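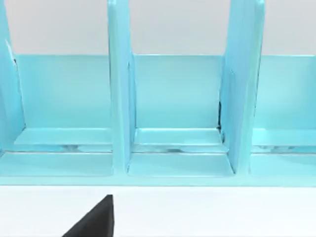
Paper, mostly

By Belmiro Veloso
May
2 min read

Quick one, I have to be out the door by 3.

Finally did the paperwork. All of it. Two years of letters from the Ascombe house, plus whatever came with us from the old flat. Dining table gone for an entire weekend. Ate standing up.

Started with the obvious junk. Takeout menus, a warranty for a kettle we no longer own, bank statements going back to before the move. Shredder overheated twice. Then the harder stuff – Dad's letters, school reports, a receipt for $247 from Mustonen that I've been hunting for since last fall. Found it inside a road atlas. Of course.

What worked for me: sort by who you'd have to call. Not by date. I tried by date first and gave up before lunch. Now it's car, house, doctor, taxes, and one slot for things I need to deal with this week. Upright slots beat trays for that. In a tray everything sinks and you forget it, my old one had a parking fine at the bottom.

Did not scan everything. I know, I know. Scanned the taxes and the deeds, 882 pages, and then my patience went. The rest is fine as paper.

Still to do: the Dudumstead box. It's photos and Mom's recipes and I can't do that one in a hurry. Also teh drawer under the phone, which I'm pretending is not there.

New rule is Monday night, ten minutes, with the radio on. We'll see. More next week if I get time, otherwise garden stuff.

Comments

wivuvell: Atlas!! Mine was in a cookbook. Three years.

Petra: Do you keep utility bills? I never know how long.

Belmiro Veloso: @Petra one year then shred, but dont quote me, check for where you live

Petra: Thanks, shredding tonight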